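### 4.3 我们怎么收集 DNS 隧道流量，以及我在哪里栽了跟头

说实话，写这一节之前我犹豫过要不要把失败的部分也放进来。后来 Shobha Kandasamy 看了初稿，在旁边批了一句“读者最想看的就是这个”，那我就照实写了。

先交代一下背景。DNS 隧道检测的论文已经很多了，大家的思路也差不多：看子域名有多长，看字符的熵有多高，再看单位时间里的查询次数。我一开始也是这么做的，训练了一个很朴素的分类器，在公开样本上跑出来的结果漂亮得让我有点飘。结果一放到 Joltside 办公网的镜像流量上，告警就刷屏了！翻了一下午日志，绝大多数都是内容分发网络和杀毒软件的云查询，它们也喜欢把一长串哈希塞进子域名里，熵值比真正的隧道还高。

所以我们重新搭了采集流程。正常流量来自 Joltside 的两台递归解析器，解析器前面各挂了一个旁路探针，只保留查询名、记录类型、响应码、应答长度和时间戳，客户端地址在落盘之前就用带盐哈希替换掉了（盐每天换一次，所以跨天的同一台机器我们是对不上的，这个限制后面 5.2 节还会再提）。隧道流量由我们自己生成，用的是 Sreekumar Hegde 写的小工具 Brilik，它可以调编码方式、分片大小和发送间隔，最后这一项特别重要。

为什么说发送间隔特别重要呢？因为早期的数据集里，隧道几乎都是“全速跑”的，一秒钟几十条查询，瞎子都看得出来。可是真想偷数据的人没那么着急，他完全可以半分钟发一条，慢慢磨。我们把间隔设成 2 秒到半分钟不等，并且加了随机抖动，最后得到 1765 段隧道会话。每段会话截取前 2000 条查询，不足的就保留原长，不做填充。我试过填零，模型很快就学会了数零，这种“聪明”我是真的不想要。

特征方面，最后留下来的有 19 个。除了上面说的那几样老面孔，我自己比较喜欢的是“父域名下不重复子域名的增长曲线”。正常的域名，哪怕是内容分发网络，过一阵子总会有重复查询，曲线会慢慢弯下来；隧道的每一条查询都带着新数据，曲线基本是一根直线。这个想法是 Thaís Barros 在一次组会上随手画在白板上的，我当时没太在意，二月份重跑实验的时候才想起来，加进去之后误报一下子少了一大截。

切分训练集和测试集的时候，我们按父域名来分，同一个父域名只会出现在其中一边。这一步看着不起眼，但我第一次是按会话随机分的，模型等于把域名背下来了，分数虚高得离谱。Sudheer Warrier 复查代码时把这个问题揪了出来（谢谢他，也向他道歉，我还跟他争了半天）。如果你打算复现我们的结果，请一定先检查这里，配置文件里对应的选项叫 split_by_parent，默认是打开的。

还有一个坑是 TXT 记录。很多规则一看到 TXT 就提高权重，可是邮件服务器做发件人验证时本来就要大量查 TXT。我们把邮件网段的流量单独标了出来，训练时照常使用，评估时分开报告，这样读者可以自己判断误报主要出在哪一类机器上。加密 DNS 的流量这次没有处理，探针看不到查询名，上面这些特征也就无从谈起了，这一部分我们打算另外写。

标注由 Rhys Hollis 和我各做一遍，对不上的样本再一起看。多数分歧都出在某些软件的遥测域名上：它们确实在往外传数据，也确实是用 DNS 传的，可用户安装时又点过同意。我们最后把这类样本归为“灰色”，不参与训练，只在附录里给出列表。

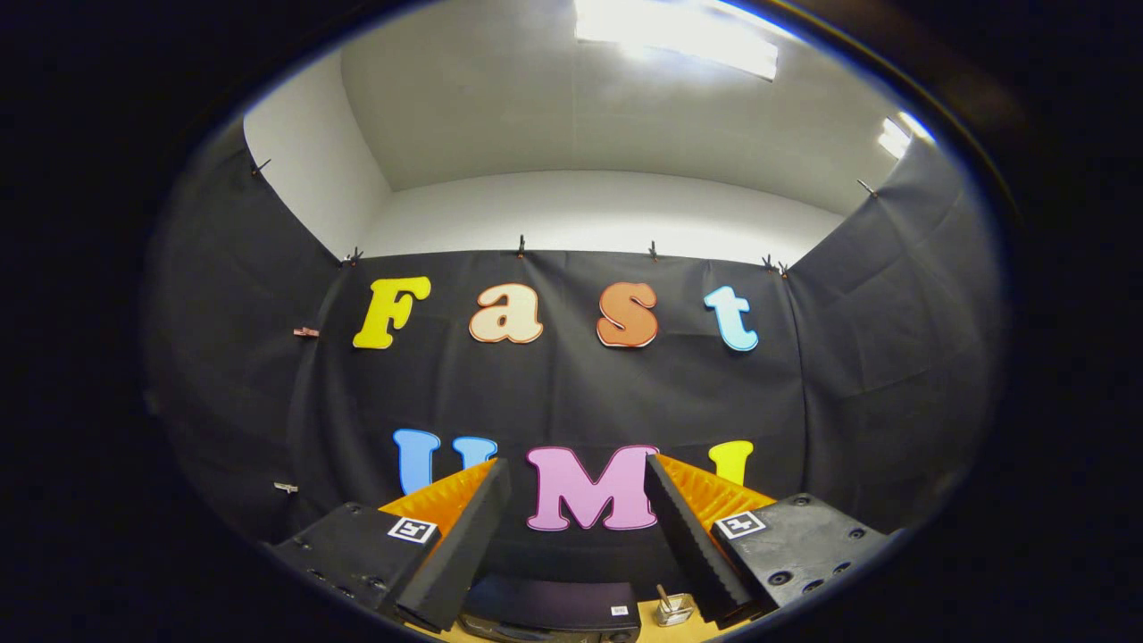

**图 4** 围着黑色布帘的小隔间，圆形广角视野。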